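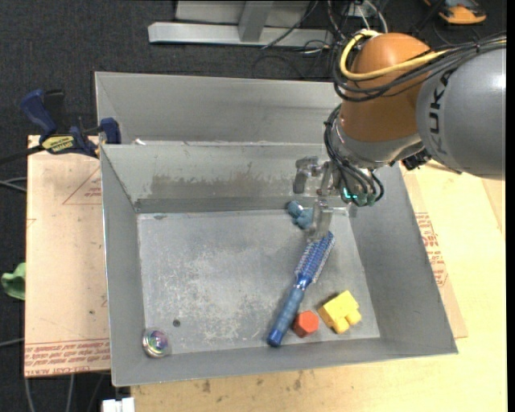 Home | Kitchen | Workshop | Yard | Ask Me | Archive

Yard Signs, Clipboards and Caucus Coffee
Mar 10, 2008
By the Banville Back Porch

My kitchen has been campaign overflow since February and I have picked up a few tricks, so I'm writing them down while I can still find the counter. I won't say who I'm voting for. These work for either party, and for a school levy too.

Getting a wire sign stand into frozen ground. Don't lean on the top of it, you'll bend the wire and hurt your hand. I take a long screwdriver and a hammer and start two holes first, then the legs slide right in. If the ground is like rock, pour a kettle of hot water on the spot, wait 4 minutes and try again. (Watch your boots.) A neighbor swears by a cordless drill and an old masonry bit, and I have to admit it's faster if you've got a whole street to do.

Keeping signs from folding over in the wind. Turn them edge-on to whatever direction your weather comes from. On Ondley Road that's west, so ours look a little odd from the sidewalk but they're still standing! A strip of clear packing tape along the top of the cardboard kind keeps the rain out of the corrugated part. Do it indoors the night before. Tape will not stick to a cold damp sign and you'll say things.

Getting sticker goo off a bumper. Hair dryer on warm, peel slowly from one corner, then rub what's left with plain cooking oil on a rag. Leave it a few minutes. Dish soap and water after, or you'll have a greasy patch that collects every bit of dust between here and Husilham. I've used peanut butter in a pinch, the smooth kind, and it worked fine but the dog would not leave the car alone.

Coffee for a crowd. For our precinct night I borrowed the big urn from the church and made it way too strong. What I do now is 2 cups of grounds to a 30-cup urn and taste it before anyone gets there. Rinse the urn with vinegar and water first if it's been in a closet all year, and then rinse it again, and then once more because you don't want vinegar coffee at a political meeting, people are touchy enough.

Bars, not cookies. A 9 by 13 pan cuts into 12 good squares and you never have to stand there swapping trays. Line the pan with foil, let it hang over the ends, and lift the whole thing out to cut. Take it in the foil and you won't lose your pan.

Clipboards for door knocking. Stiff cardboard and a big binder clip does the job for pennies. I cut mine off the back of a Georgiou carton. Tie the pen on with kitchen string, long enough for a left-handed person. Pencil for cold days, pens quit on you. A gallon zip bag over the whole business if it's drizzling, and you can write with your hand inside the bag.

All that mail. The glossy flyers don't burn well and I wouldn't put them in the stove. They do make great drawer liners, shiny side up, and I lay them under the paint cans in the workshop. The plain paper ones go on the back of the grocery list.

Next time, I'll get to the stain somebody left on my good tablecloth (it was chili).

Contact | Copyright 2008 Banville Back Porch | Back to top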